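Trinine Pretend Kitchen: Set-Up Guide
Section 3: Dressing the Table and Laying Out the Bowls

By now you should have your round table standing on its legs in the spot you chose in Section 2, with enough space to walk past it on every side. If you skipped that section, please go back and read it, even if you have put up a good many tables in your life.

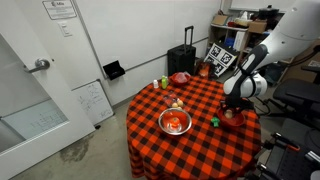

The cloth goes on before anything else, and it deserves a little patience. A cloth that reaches the floor makes an ordinary table feel like a proper place to cook, and children who are playing restaurant seem to take their jobs more seriously when there is one. It also gives you a hidden spot underneath for the storage bin, which you will be glad of at the end of the afternoon.

What you will need for this section

Your floor-length tablecloth
The steel mixing bowl
The clear bowl
The red plastic bowl
The colander
The play food, still in its bag
The small play bottles, empty and with their caps on
A damp cloth and a dry towel

You may well have bowls of your own that you would like to use, and please do. Nothing in the set depends on matching pieces. Keep to bowls that are light enough for a child to lift with one hand, and leave glass bowls in the kitchen cupboard.

Putting on the cloth

1. Wipe the tabletop with the damp cloth and dry it with the towel. Crumbs under a tablecloth feel much larger than they are, and a bowl set down on one will rock.

2. Unfold the cloth on a bed or a clean floor and look for the side with the hem turned under. The hem faces down when the cloth is on the table. With a checked cloth the two sides can look very much alike, so run a finger along the edge if you are not sure.

3. Fold the cloth in half, and then in half again, so that you have a quarter with one pointed corner. That corner is the middle of the cloth.

4. Put the pointed corner at the middle of the table and open the cloth back out, one fold at a time. This is so much easier than throwing the whole thing over and tugging at it from six directions, as most of us did the first time.

5. Walk around the table and look at where the cloth meets the floor. It should just touch. If one side puddles and the other hangs short, lift the cloth with both hands flat and shift it toward the short side. Pulling from the bottom hem stretches the fabric and doesn't move it very well.

6. Smooth the top from the middle outward with the palm of your hand. On a checked cloth, the squares will tell you right away if you have twisted it.

Note: If your tabletop is 65 centimeters from the floor, our standard cloth will touch the floor without pooling. For a lower table, turn the extra length under and pin it with safety pins on the inside, points well closed. Two or three neat folds are enough on most tables, and you can let them down again later if the table moves on to somebody taller.

CAUTION: Cloth lying loose on the floor can catch a foot. Check the hem again after the first few minutes of play, when chairs and knees have had a chance to move it.

CAUTION: Do not let toddlers who are still pulling themselves up to stand use a table with a floor-length cloth. They will reach for the nearest thing to hold, and that will be the cloth with all the bowls on top of it. Play on the floor with the same bowls until they are steady on their feet.

Laying out the bowls

There is no single correct arrangement, and after ten minutes it will be gone in any case. Still, a good first layout helps children see what they have to work with. We suggest putting the things they will use most near the front and the things they will only reach for now and then toward the back.

1. Set the steel mixing bowl near the front edge, a hand's width in from where the table ends. This is the bowl everyone wants, partly for the lovely noise it makes with a wooden spoon, and it does best where it can be reached without leaning.

2. Put the clear bowl just behind it. A clear bowl is the right home for small pieces such as eggs and potatoes, as a child can check what is left without picking it up.

3. Place the red plastic bowl to one side of the steel one. We call it the serving bowl in our recipe cards, but it has also been a sink, a hat and a bed for a stuffed rabbit in the homes where we tried the set.

4. Stand the colander toward the back. It can hold the pieces that have not been called for yet.

5. Line up the small bottles at the back of the table, off to the side. Turn each cap until it is snug. Bottles get knocked over constantly, and at the back they have somewhere to fall other than the floor.

6. Leave a clear patch of cloth between the bowls. Somebody needs to chop, and somebody else will want to put down a vegetable while thinking over what it should become.

Note: Red pieces on a red-and-black checked cloth can be surprisingly hard to spot. If you are missing a tomato, look on the table first - then in the bowls, and only then under the cloth. For a child who has trouble picking objects out from a busy pattern, lay a plain white dish towel over the front part of the table and set the steel bowl on top of it. The towel also quiets the bowl a good deal.

Note: Shiny steel picks up the color of whatever is around it, so on a red cloth the bowl can look as though it has a stain on it. Lift it up and look again before you start scrubbing. Our own Sekar Krishnan spent some time with a sponge before she thought of this.

Adding the play food

Please don't tip the whole bag out. We know how tempting it is, and how happy the faces around the table will be for the first half minute, but a heap of play food on a table tends to end up as a heap of play food on the floor. Start with just a few pieces and bring out the rest as they are asked for.

1. Put one large piece, such as the tomato, in the steel bowl. It gives the first cook something to begin with.

2. Put a pair of small pieces in the clear bowl.

3. Put a single small piece in the red bowl, or leave that bowl empty if you expect a lot of customers.

4. Lay one green vegetable straight on the cloth. You would be surprised how often the game begins with a child deciding where it belongs.

5. Keep the remaining pieces in the bag or the storage bin, out of sight under the table.

When the first recipe is finished, ask the cook what is needed for the next one. Corentin Chauvin, who wrote the recipe cards, likes to have the children order from the storage bin by name, as if they were calling a grocery store. His soup card has turned out to be the favorite by a wide margin, so we printed it on thicker paper in June.

CAUTION: Small pieces are a choking hazard for children under 3. If younger brothers or sisters are visiting, take the small pieces off the table altogether and play with the large ones.

CAUTION: The play bottles are for pretend pouring. Never fill them, and never swap them for real bottles from the kitchen or the bathroom, even well-rinsed ones. A child who has learned that a bottle is safe to handle at this table will expect the same of one like it on a shelf.

Playing with water or dry rice

Dry rice is welcome in the steel bowl. Measure out no more than 500 milliliters, and put a tray beneath the bowl to catch what comes over the side. For water play, take the cloth off. Wet fabric gets heavy and slides, and a floor-length cloth will carry the water down to your rug very efficiently.

If some water does get on the cloth, blot it and let it dry over the back of a chair. The full washing directions are in Section 5.

Clearing up

1. Give a five-minute warning. Restaurants have closing time too, and "last orders" goes over better than "put that away."

2. Collect the play food in the colander. Shake it gently over the table so that any rice falls through.

3. Wipe the bowls and dry the steel one right away to avoid water marks.

4. Nest the bowls with the largest at the bottom. Please don't press them together. Plastic bowls pushed tightly into one another can be very stubborn.

5. Stand the bottles upright in a corner of the storage bin, and put the food bag in beside them.

6. Gather the cloth by its edges toward the middle, carry it outside and shake it. Fold it back into quarters, so the point is ready for next time.

If you take the set to a grandparent's house or a classroom, everything apart from the table will fit in a small rolling suitcase. Lay the folded cloth at the bottom and put the nested bowls on it upside down, with the food bag tucked in around them.

If something isn't right

The cloth keeps sliding to one side. Your tabletop is probably very smooth. A piece of rubbery shelf liner under the middle of the cloth will hold it nicely.

The steel bowl spins or rocks. Feel underneath for a wrinkle in the cloth, and smooth it outward. If it still rocks on a bare table, check the base for a dent and write to us for a replacement.

A bottle cap will not close. Take it off, wipe the threads and start again with a slight turn to the left until you feel it drop into place.

The children argue over who has the steel bowl. Put the recipe cards out in order and let the bowl pass to the next cook with each new card. A kitchen timer can help as well, provided you are prepared for a second argument over the timer.

Continue to Section 4, Recipe Cards and Menus.

Section text by Nikola Gashi. Last revised 2024-09-04.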